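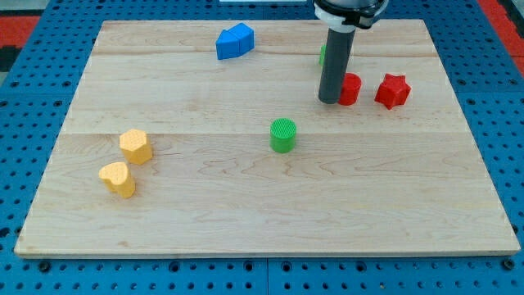 1/ Arms at work, a thread. I run second shift in the sorting and kitting room at Grelbridge. People keep asking me what changed after the robots came in, so I'm writing it down once.

2/ We call the system Brida. The arm has a plain rod on the end with a rounded tip. No fingers. It pushes things where they need to go. The blocks on the board are what we teach it with: red, green, blue, yellow, a star, a heart, a couple of cylinders. Real parts come later.

3/ Before Brida, the job was standing at a bench and sliding small parts into groups by hand. On a normal shift that was 600 trays for the room. Your shoulders knew it by lunch.

4/ Now the arms do most of the sliding. We do the setup, the checks, and the teaching. Teaching means you type in what you want ("move the green one away from the red ones"), watch what it does, and mark it good or bad.

5/ Felista Kaijage was the first of us to move over. She had 24 years on the benches. She's better at teaching than the two engineers, and they say so too. She can tell early when a push is going to send a piece off sideways.

6/ What got worse: it's quieter and you talk less. On the benches you had someone across from you all night. Now you have a screen and your own station. Wekesa Minja asked to go back to manual packing for that reason, and they let him.

7/ Pay. Teachers got a bump of 63 cents an hour. We asked for more. That's still open and Subira Mutiso is handling it for our side, so please ask her and don't go by what you hear in the break room.

8/ Jobs. There were 10 bench spots on my shift. There are four now. Three people trained up, two went to shipping, and one took the payout. I'm not going to call that good news. It could have gone worse, and at the Kanex plant it did.

9/ One thing I'd tell any shop doing this: put the people who did the work in the room before you buy anything. Ours came in after. We lost almost a month moving tables because the reach was wrong for anyone under five foot four.

10/ Lộc Đàm is starting on the teaching side in March. If you're on days and want to try it, come by at 3:30 before shift change and I'll set you up at a board. Bring your own chair cushion, the stools are bad.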